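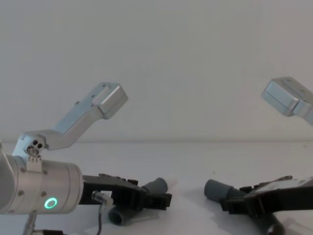 Cask Program: Frequently Asked Questions

Last updated April 11, 2021

What is the Prumham cask program?
The program allows private buyers and trade accounts to purchase a full cask of new-make single malt spirit, which then matures in bond at the Prumham warehouse. The buyer owns the spirit and the wood. The distillery stores the cask, samples it and bottles it on request.

What cask types are offered?
Three types are filled at present: first-fill bourbon barrel, refill hogshead and a toasted virgin oak barrel sold under the name Truvedura. Sherry casks are filled only when seasoned wood is available, and are offered to existing owners first.

What is the filling strength?
All casks are filled at 63.5% ABV. Spirit destined for Truvedura casks is reduced with the same process water as the rest. We do not fill at still strength.

How long must the spirit mature?
The legal minimum for the whisky category is three years. We recommend at least 7 years for a refill hogshead. Virgin oak casks extract faster and should be sampled yearly from the third year on, as the wood can dominate the spirit if left too long.

How much will be lost to evaporation?
Loss depends on cask size, warehouse position and season. Plan for 2% of volume per year. Casks on the upper racks lose more water than alcohol in dry summers, so strength may hold steady or rise slightly. Casks at ground level usually drop in both volume and strength.

Can I choose where my cask is stored?
No. Positions are assigned at filling. A cask may be moved once during maturation for stock reasons, and the owner is notified in writing – the new rack number appears on the next annual statement.
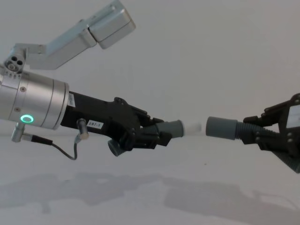 Gunnlaugsson Distillers – Cask Sales and Maturation Department

How do I get samples?
One 100 ml sample per year is included from the second year. Further samples are charged at cost plus shipping. Requests go through the Kundo owner portal and are drawn in batches, twice a year. The September draw closes to new requests two weeks before sampling begins.

What does the sample report include?
Measured ABV, bulk liters remaining, liters of pure alcohol, and a short nosing note. Color is given as a reading on our own scale and should not be compared with figures from other distilleries. Regauge figures replace all earlier estimates.

Can I re-rack into a different cask?
Yes, after the third year. The owner pays for the new wood and for handling. A finish of less than six months is not accepted. The original cask becomes the property of the distillery unless the owner asks to keep it at the time of the order.

What does storage cost?
The first ten years are included in the purchase price. After that, storage and insurance are billed at $100 per year, payable in advance.

Is the cask insured?
Yes, against fire, theft and accidental loss, at replacement value. Normal evaporation is not covered. Slow leaks are repaired by our coopers when found, but spirit lost before discovery is not refunded.

How is bottling handled?
Bottling is done on site at cask strength or at 46% ABV. The spirit is not chill-filtered and no coloring is added. Allow twelve weeks from order to dispatch. Custom labels must be approved by us before printing. Duty and sales tax are due when the bottles leave bond.

Can I sell my cask?
Ownership can be transferred once the transfer form is signed by both parties and recorded in Kundo. The transfer fee is $865 for trade accounts and is waived for transfers within a family. The Prumham name may not be used by a third-party bottler without written consent.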